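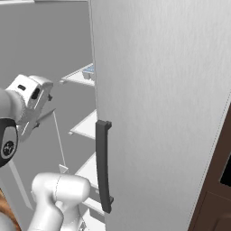

4.3 Comparing two grippers on the refrigerator task

Run this test in the Desbridge kitchen scene after you have finished the joint check in 4.2.

1. Load the Astcombe gripper profile and set the closing force to 12 N.
2. Set the episode limit to 2000 steps.
3. Run 48 episodes with the door starting partly open. Keep the same random seeds for both grippers.

Note: Shelf heights are fixed in this scene - only the object and its place on the shelf change. 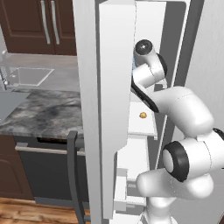 4. Save the log, then load the Thorlacius profile and repeat step 3.
5. Compare grasp rate and door contacts in the results tab.

Caution: Do not switch profiles during an episode. The wrist offset will be wrong and the fingers may pass through the shelf.

If door contacts are over 35, lower the approach speed and start again from step 1.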